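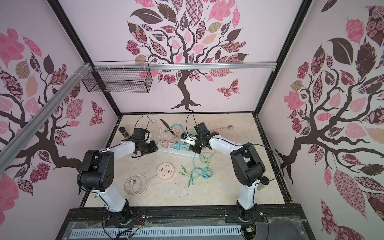

Wallpaper is one of those things most of us stop noticing a week after it goes up, and I wanted to spend a semester noticing it again. My project for the Surface Pattern elective asked a simple question: why do trees keep coming back on walls, and how do designers fill in the leaves? I started by collecting every tree design I could get my hands on, in books, shops and other people's houses. Some are close to botanical drawings, with every vein in place. Others treat the leaf as a little window for more pattern, like the one with a dark brown trunk and leaves in pink, mauve, maroon and cream, where flowers, checks and swirls are tucked inside the leaf shapes and a butterfly sits beside the trunk. I fell hard for this second type, and it became the heart of the project!

Background

Trees have been on walls and cloth for a very long time. The Indian painted and printed cottons known as palampores often had a single flowering tree growing up the middle from a small mound of rocks, and they were hugely popular in Europe in the 1600s and 1700s. Chinese painted papers made for export used trees too, often with birds and insects among the branches, and a set could run right around a room without repeating. Later on, block printing and then roller printing made repeats cheaper, and the big single tree had to be chopped up to fit the size of the block or roller. I think this is where the really interesting problems begin. A tree has a bottom and a top. A repeat doesn't.

What I did

I sorted my collection into 4 groups: trees that fill a whole panel, trees that repeat, branches with no trunk, and leaves on their own. Then I tried to draw one design for each group using the same set of leaves, so that I could compare the layouts fairly.

The leaf set took much longer than I expected (all of October, more or less). I cut the shapes from lino and printed them on plain lining paper from Swanepoel, the art shop near the Lomach campus. My first fillings were far too fine. The little checks clogged with ink and printed as solid blobs, and I had to recut five of the eight leaves with wider gaps. Roswitha Zürcher, our print room tutor, suggested rolling the ink out thinner and using a softer pad under the paper, and the difference was wonderful. Suddenly the swirls had edges.

For color I kept to a short list: a dark brown for the wood, then a rust, a pale yellow and a gray-green for the leaves. I mixed each one in a big jar and still ran out of the rust.

Results

The full panel was the easiest to draw and the hardest to print. It is taller than our press bed, so I did it in two parts and joined them across the trunk, where the bark lines hide the seam. If you stand close you can find it. From the doorway I can't.

The repeating tree gave me the most trouble. When I pinned up several prints side by side, the trunks made strong stripes down the wall, and the eye went straight to them. I tried a half-drop, where every other strip moves down by half the height of the repeat, and the stripes softened a lot. Bending the trunk helped even more — a curve that leans into the next strip keeps your eye moving sideways.

The branches with no trunk turned out to be my favorite to look at, which surprised me. They have all the growth of a tree and none of the top-and-bottom problem. The loose leaves made a pretty all-over print, but I missed the wood. Without any brown to hold them together, the patterned leaves started to look like scraps of fabric. That might make a great quilt!

I showed all four at the open studio in Pralau on November 2, 2023, and left a notebook out for comments. Most people wrote about the big panel. One visitor asked for birds, and another wanted the repeat in blue for a bathroom.

Next steps

I'd like to recut the trunkless design in a larger size and try it on cloth. I also want to test the join at the edges with two separate rolls, as a real paperhanger would have to do it, and see how far off the match can be before it shows. The lino blocks are in the flat drawers in the print room, labeled by leaf, and anyone in next year's group is welcome to print with them.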